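Three weeks ago I wrote that my grasp planner was nearly finished. I was wrong, and I want to write down why, also for myself, before I forget the details.

The planner is called Lullex. It takes the camera views from the simulator and proposes poses for the hand, then a second part checks if the arm can reach them without hitting the table. I have worked on it in the evenings since I moved to Basutton. The table world I use for testing is named Hudby, and it is made so that the objects have very different shapes: a statue with a raised arm, a white round vessel, some smaller things near the edge of the table.

With the statue Lullex is quite good now. With the round white one it was terrible, and for a long time I looked for the fault in the wrong place. I thought the approach direction was bad. I changed the cost for tilting the wrist, I changed it back, I gave the planner more time. Finally I opened the wrist view and looked at it properly.
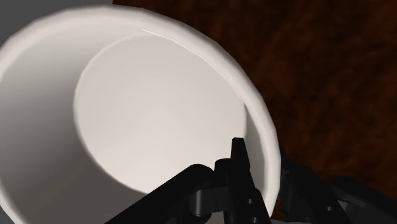 *Wrist view in Hudby, with one finger over the rim.*

When the hand is so near, the bottom of the cup is the brightest thing in the view. It is flat, it is nearly white, and it has a clean round border on the shadowed side. My segmentation loved it. It decided that the bottom was the object and that the wall was a piece of the background, so the planner tried to close the fingers around a disc which cannot be held by anything. On the lit side the border is softer, and there the mask was leaking over the wall, which moved the centre of the grasp to the side.

The repair has two parts. The first is simple: I don't trust brightness any more when the hand is close. I use the depth picture to find the rim, fit a circle to it, and accept the circle only if enough of the points agree. I ask for 1,000 points as a minimum. In the view I used for debugging there were 1,082, so this limit is perhaps too tight, but with a lower one I got circles in strange places.

The second part took longer. For a wide vessel the hand should take the wall between the two fingers, one inside and one outside, and not try to go around everything. I knew this from my own kitchen, but the planner had only one kind of grasp. Now it has a "rim" kind as well, with its own sampling. It places 10 candidates along the circle and gives them to the reach check.

The reach check is the part where I still lose time. It should be fast, but it loads the whole collision model again for every candidate, because I wrote it like this in May and never came back to it.

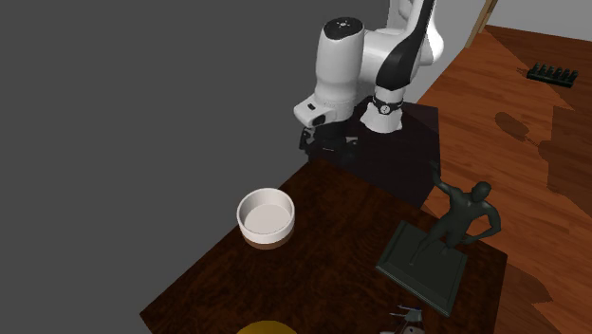

The raised arm of the statue is another problem for the checker. I had wrapped the statue in one big box, and the box was blocking a lot of air where the hand could pass without any danger. I have replaced it with several smaller pieces, made by hand, and they are ugly but they work. For the plinth I kept a simple box. I know that its edges are raised and the box ignores this, but I don't plan to put the fingers there.

I also moved all the settings into one file. Before, the closing distance of the gripper was written in three places, and on Friday I found that two of them did not agree. I will not say how long I was searching for this. The new file has 458 lines, which is too many, and half of them are probably never read by any part of the code.

Some people may ask why I don't use Tehrani, the bigger planning library, which has rim grasps already. I tried it last winter. It is good software, but I could not follow what it does when a plan fails, and for me this is the main reason to write my own - I want to see the failed candidates on the screen and click on them.

Next I will keep the collision model in memory between the checks. After this I want to try the small objects at the front of the table, where the mask is still very poor. If you have used circle fitting on depth pictures with a lot of missing points, please write to me, I would like to know which limit you have chosen.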